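Postar workshop build, report for May

Dear all at Åberg,

Since the last report we have moved both arms to the kitchen table in the shared workshop. The task for this period was the drawer: open it, take one item out and close it again. We made 135 attempts with the new Iron control program and keep the log of each one. 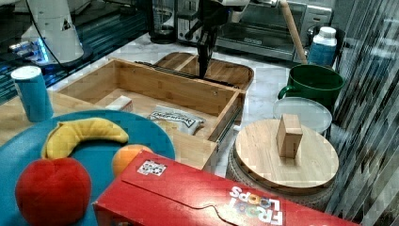 Drawer box on the table, with the gripper at its back edge.

The drawer slide gave us the most work. It was stiff, and we lost 14 attempts before we changed the speed of the pull. Two fingertips are worn and we have ordered new ones from Flukgate. They should arrive in 5 days.

We kindly ask that the second payment is made as planned.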